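Vester fabric shaver: two months of de-bobbling everything I own

Posted December 30, 2024
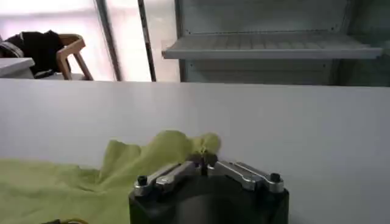 A reader going by woollyhat commented on my last post that any fabric shaver will chew a hole in a decent jumper sooner or later, and that a bit of patience and a pumice stone would do the same job for pennies. I've had that in my head the whole time I've been using this thing, so I suppose this review is partly a reply!

I bought the Vester in October from the homeware shop in Curkham, the one up the steps next to the bakery. I'd gone in for lightbulbs. They had a basket of the shavers by the till and I'd had a bad morning with a cardigan (navy, supposedly lambswool, bobbly as a cauliflower under both arms), so one came home with me and the lightbulbs didn't.

In the box you get the shaver, a charging lead, a tiny brush for cleaning and 2 spare blades. No plug, which seems to be normal now. The leaflet is a single folded sheet and the English half is perfectly readable, though it calls bobbles "wool balls" all the way through and I've started doing it too.

First go was on the cardigan. I laid it on the ironing board, pulled the sleeve flat with one hand and ran the shaver over it in little circles, and oh, it's satisfying. It makes a sort of crackling sound when it's picking things up and goes quiet when it's done, so you can more or less work by ear. Both underarms and the cuffs took me 10 minutes. The little tub was packed with blue fluff by the end and the cardigan looked like something I'd wear to work again, which I have.

Now, woollyhat's hole. I haven't made one in anything I care about, but I did nick an old pair of leggings, and I know exactly how I did it. I had them bunched up on my knee in front of the telly and a fold went under the guard. Thin, stretchy stuff wants to be properly flat and you have to keep the pressure off. There's a ring on the front that sets the height, with 5 positions, and I'd been merrily going along on the closest. I now start everything on the highest and only drop down if it isn't catching. Lace, anything with a loose knit, anything with embroidery - I just don't go near them.

I did try the pumice stone as well, to be fair about it. On a thick wool coat it was good, maybe even better, and you can get right into the collar. On the cardigan it left the surface a bit fuzzy and I got crumbs of stone all down my front. For acrylic it was hopeless. So they've both got a home in the drawer.

The biggest success was the sofa. Ours is an Onyshchenko two-seater in a grey woven cover, a lovely shape, but the arms had gone to pills within a year and I'd been hiding them under a throw. I did one arm before lunch and one after, emptying the tub every few strokes, and the throw has gone back upstairs. If you've got a sofa like that I'd say buy the shaver for the sofa and think of the jumpers as a bonus.

Things I don't like. The tub comes off too easily. It's a push fit and if you grip the shaver low down, as I do, your thumb nudges it and you get a lapful of fluff. The charging light is green when it's charging and also green when it's full, only it stops blinking, and I can never remember which way round that is. And it's noisy enough that I have to turn the radio up.

Battery life is fine. I charge it overnight and it'll do a good evening's worth of knitwear before it starts to sound tired. It won't run while plugged in, so if it goes flat halfway down a sleeve then that's you finished with one smart side and one scruffy side until tomorrow. Ask me how I know.

My old one was a Tistance, the mains sort with the curly cable, and in fairness it had more oomph. It went through blankets like a lawnmower. But the cable dragged over whatever I was doing and I couldn't get blades for it any more, so it went to the tip. Vester sell their blades in the same shop, and I'm still on the original one with no sign of it going blunt.

Would I buy it again? Yes, for the sofa alone. I'd want a tub that twists on, mind. Next job is the blanket on the spare bed, and then I really must go back for those lightbulbs.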